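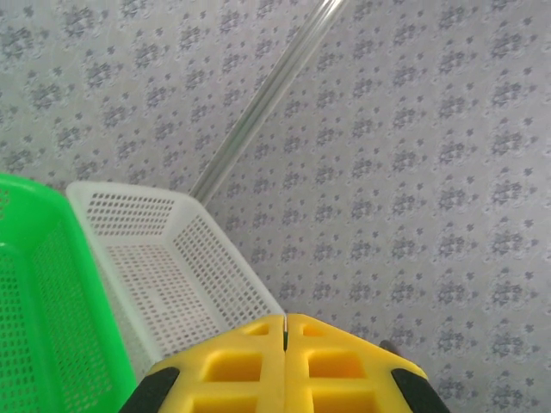 The white basket on the gray flowered surface

How do I keep small stuff from falling through a mesh basket?
Posted by Perkitz

I bought a white plastic basket with holes all over the sides, thinking it would be great for the junk that collects in my sewing corner. Bobbins, buttons, snaps, little hooks, all of it. Well, the small snaps go right through! I still like the basket (it's light and it rinses clean in the sink), so I'd love to keep using it. Do I line it with something? I have leftover cotton from a set of curtains I made in July, but I'm worried it'll bunch up every time I dig around in there.

Tiruwork Lemma
Yes, line it, but put something stiff in the bottom first. I cut a piece of cereal box to fit mine, wrapped the fabric over it and taped it on the underside – it hasn't moved since. For the sides I made a simple box shape with a two inch cuff that folds over the rim, and a few stitches through the holes at each corner keep it from sliding. Wash your cotton before you cut! I skipped that on my first one and it shrank so much the corners wouldn't reach. The stitches come out in a minute when you want to launder it.

Shiferaw
just put the snaps in a jar

Fokside
I'd go halfway between those. Snaps and buttons go in small lidded tubs, the tubs go in the basket, and bigger things like tape measures and zippers sit loose next to them. I had 1,000 pins in a lined basket once and picking them out of the seams took a whole evening, so please don't put pins in there, liner or no liner.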